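Moving my mother's sewing room (and mine)
9/23/24

I have been meaning to write this one since the spring, and every time I sit down to do it I end up going back into the sewing room to refold something. So bear with me, it's going to be a bit of a ramble.

When we left the house on Arier Street I had more than 200 pieces of fabric, and I would have told you I knew every one of them. Then came the packing, and I kept opening bags and saying oh, there you are! There was the brushed cotton I bought for pajamas that never got made, and a whole bolt end of navy wool from the old Bovier mill shop, which closed years ago and which I still miss. My mother's share of it was in there too - she handed her stash down to me when her hands got sore, and I mixed it in with mine without thinking, so now I can't always say which of us fell for a particular plaid.

The new room is smaller. It gets lovely light in the morning and it is next to the kitchen, so I can hear the kettle, but the old shelves would not fit along any wall. I spent most of the summer with everything in bags on the floor, which is a terrible way to sew. You get down on your knees for a zipper and you come up twenty minutes later with a pile of ribbon.

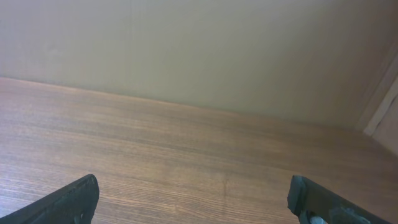
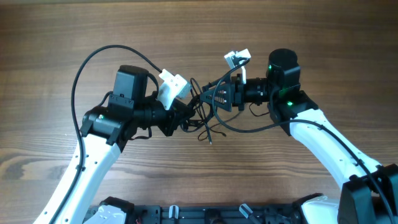
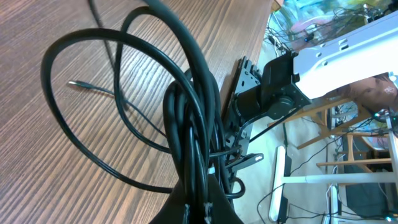
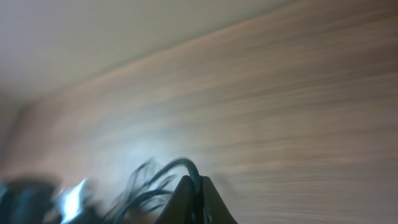
Cutting space was the thing I worried about most. At the old house I had a board my mother and I used to lay across the bed, and we would pin out a whole coat on it and then have nowhere to sleep until it was done. I wanted a real table this time, and I wanted it wide. A brown wooden top with the grain running across it, like the one in the first photo, is my idea of heaven for laying out a skirt, and the straight lines help me more than I'd like to admit when I'm squaring up a hem by eye. My mother always wanted white, so she could find her pins. We never did settle it.

The fabric itself now lives by weight. I tried color first, and it looked so pretty for a week or so, but then I went looking for a lining and had to pull out every blue in the room. Now the wools are at the bottom, cottons in the middle, and the slippery stuff is up top in a box where it can slide around all it likes. I put 12 of my mother's pieces away by themselves, wrapped in an old sheet. I'm not ready to cut those.

Patterns are still a mess, I'm afraid. The Palumbo ones come in those long envelopes that don't fit in anything, and I have a stack of them leaning behind the door. If you have a system, please tell me about it in the comments.

I'm hoping to have the curtains up by November, once I've made up my mind between the stripe and the plain. The stripe is winning this morning.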